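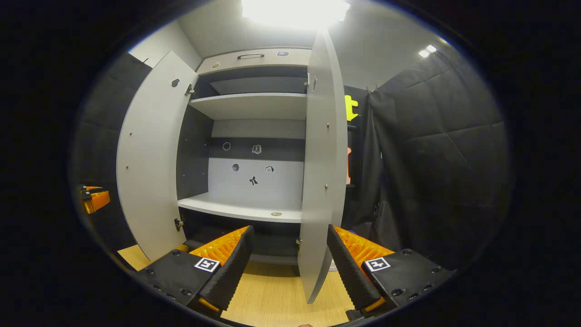

# Plurklow Cabinets

4 min read

A collection of pictures and notes on ordinary storage cabinets – the kind that end up in hallways, workshops and spare rooms, and that hardly get a second look. We love them! Plurklow grew out of a shared folder at Rollirville and now holds 678 entries, each with a picture and a short plain-text note.

## What's in it

- 678 entries, one cabinet per entry
- 600 with the doors open, the rest with the doors closed
- 3 plain-text files: `notes.txt`, `fittings.txt`, `finishes.txt`

Stickers stay on. If someone has put a bird or a star on the back wall, it goes in the notes, because that's half the fun of looking at other people's cabinets.

## How the notes are written

Color comes first (outside, then inside), then doors, shelves, handles and hinges. We write "gray" or "white" and leave paint names out of it. Materials are only filled in when the person sending the entry knows them – otherwise the field says `unknown`.

A door is `open` when it's swung all the way out. Anything less is `ajar`, and yes, we argued over that one for most of December.

A typical line:

`white/gray outside, dark gray inside; 2 doors, open; bar handle on top panel; stickers`

## Known gaps

Lots of white and gray, very little color. Corner cabinets are badly covered and we'd be thrilled to get more. The Van Dusen entries use an older word list, so "ledge" there means "shelf". Entry 1859 is numbered out of order and will stay that way, as the Nonelov index already points to it.

## Adding a cabinet

Open the doors, leave the contents as they are, and write the note while you're still standing there. New entries get merged every month.

12 shares · 3 comments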